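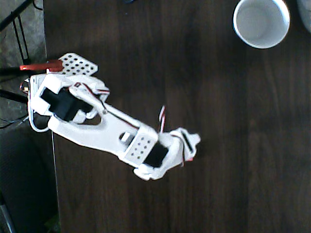
Attachment 1 – arm on the tabletop, gripper empty, cup at the top right.

Ticket 679 – Arm stops short of the cup after lunch restart
Opened by: Gilles Texier, Unden front office
Assigned to: Amirhossein Shojaei
Status: Open, waiting on second test

Mar 6, 2025, Gilles
Hello Amirhossein, and thank you again for being so patient with us in February! The arm has been fine all morning, clearing cups at the tasting table, but when we start it up again after lunch it stops well before the cup and sits there until I press reset. The panel says code 477. I did reseat the plugs I could reach at the base, and the clamp feels tight to me.

I should say the ladies on the tasting panel have gotten quite used to it. They used to get up and clear between rounds, and now they stay in their seats and write longer notes (Saarinen is thrilled with those). So when it stops, everybody sort of looks at each other, and the old habit has to come back.

Amirhossein
Hi Gilles, no trouble at all. 477 is our own code for a position timeout, so I'd look at the shoulder servo first. Please power down, wait 10 seconds, straighten the arm by hand and start again with the speed set to 900. Also, who restarts it after lunch?

Gilles
Whoever is back first – we never settled that, and it used to be nobody's job. Tried your steps, and it reached the cup twice, then stopped again on the third go.

Amirhossein
Good, that helps. Leave it at 900 for now and I'll send a new servo with the Plillari delivery. Could you pick one person for restarts and have them write down the code each time?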